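Maliden Tabletop Sort: README

last edit 2025-05-03 (KH)

Short version: small household objects, one white table, things get put in other things. Basket, boxes, plates, bread. Read the Names section before you use the labels, most of the mail I get is about that.

What's in the folder

clips/ one folder per task, file names are task_object_container
labels/ one text file per clip, same name as the clip
objects.txt the object list with the names we settled on
changes.txt what got fixed and when, mostly by Libor T.

1000 clips total. Three task groups: put in, take out, move across. Don't go by the folder order, it's alphabetical and means nothing.

Objects and containers

Full list is in objects.txt. The ones that come up most:

basket: round, woven wicker, light tan. Open diamond weave at the flared rim, tighter toward the base. Crumbs and small stuff do go through the rim, noted in the labels as "dropped" when it happens.

box_square: cream-white plastic, no lid, rounded corners, little tab on the front rim. Tab is how you tell which way it's turned.

canister: small, cream, domed lid. Lid stays on for every task. If you need lid tasks they're in the Doltach set, not this one.

storage_lower and storage_upper: dark brown box with an oval handle cutout, cream cabinet on top with a thin orange handle. Labeled as two things because people kept writing "the cabinet" for both.

plate_pink: round, plastic, raised rim.

bread: pale golden piece, toasted on top, shape of a small bun. Called "bread" everywhere. Was "roll" and "bun" and once "toast" in the first pass, all merged now.
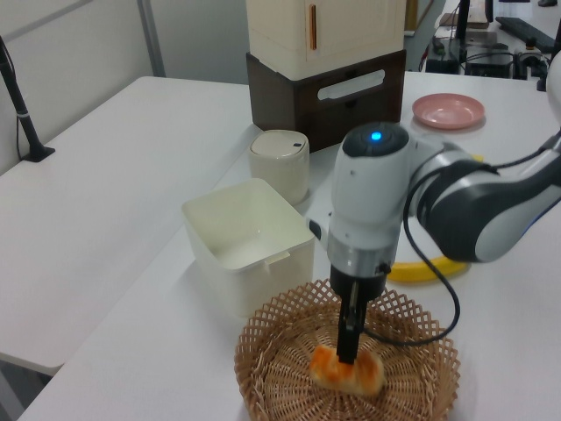 Names

Two people labeled, Radomír Ďurica and Matěj Kubíček, and they did not agree on words for the first few weeks. Fixed since. Rules now:

in = the object is inside the rim of the container, touching the bottom or not
on = resting on a plate or on the table
beside = touching nothing, same side of the table
behind = as seen from the front of the main table, NOT from wherever the label file was written

"basket" never means the square box. "box" alone is not allowed, say box_square or storage_lower.

There are 2 white tables. Main table is table_a. The other one, set at an angle next to it, is table_b. If a label just says "table" it's table_a.

Known problems

Plates and "in": a plate has a raised rim so by the rule above bread on plate_pink could be "in". We say "on". Inconsistant with the basket, I know, leave it.

A few label files use the old name wicker_bowl. Search and replace is safe.

File names with a space instead of an underscore in the take out group. Libor Kollár has a script, ask him, I haven't merged it yet.

Bread in the basket can sit against the side wall and look like it's on the rim. Label says "in" if any part is below the rim.

Splits

train.txt and test.txt at the top level. Split by starting layout so the same arrangment of stuff doesn't show up in both. Please don't reshuffle and then compare numbers with ours.

The Stondance people use their own split, see their readme.

Not included

No liquids. No glass. No drawers. Cutlery was planned for November, now part of Ong.

Use

Fine for research and teaching. Credit Maliden Tabletop Sort and say which version of changes.txt you had. If you rename objects in your copy, keep our name in a second column so the two can be matched up later.

Contact

Labels: Radomír Ďurica
Scripts, file names: Libor Kollár
Corrections for changes.txt: Libor Tichý
Anything else: Kirsty Heywood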